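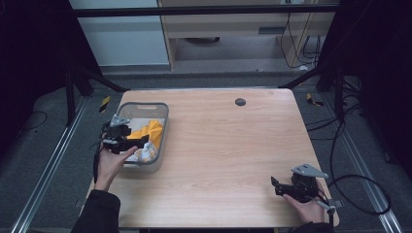
How to review a short story collection for the Hornham Books Page

Print this page
E-mail this page

We take reviews from any reader in the Hornham area. They run to 700 words at most, and the closing date for the winter page is 21st October. These notes cover collections of stories, which give new reviewers more trouble than novels do.

Read the whole book first

Read the stories in the order they are printed. The author or editor chose that order and you may want to say something about it. Keep a sheet of paper in the back of the book and write down the title of each story as you finish it, with a line on what happens and who is telling it. By the time you reach the ninth story you will have forgotten the second.

If the book is a selection made after the author's death, check the introduction for the dates when the stories first appeared. Early and late work are often mixed together.

Choose your stories

Do not try to cover everything. Pick 2 stories to discuss properly and mention one or two more in passing. The title story need not be one of them.

A recent review of Rarura, the collection published by Condori, gave one sentence to every story in the book. It was accurate, but it read like a contents page and we had to send it back. The second version spent most of its length on the ferry story and the one about the school inspector, and we printed it without changes.

Write the opening

Start with the book. Give the title, the author and the kind of stories they are within the first few lines. Leave out how you came to buy it unless there is a good reason to keep it in.

Quote a little

One or two short quotations will show the style better than a paragraph of adjectives. Copy them exactly, including the punctuation, and put the page number in brackets so that we can check. We take the page numbers out before printing.

Endings

You may give away the ending of one story if your argument depends on it. Warn the reader in the sentence before.

Cutting

First drafts tend to be long. We have had one of over 3,000 words. Take out plot summary first, then anything you have said twice. A good review of the Cosix paperback came in at 918 words and lost nothing when the account of the author's childhood was removed.

Sending it in

Put the publisher, price and number of pages at the top, and your own name as you would like it printed at the bottom. Paste the review into the e-mail itself. Reviews that miss the closing date are held over for the next page. Proofs go out in November and should be returned within the week.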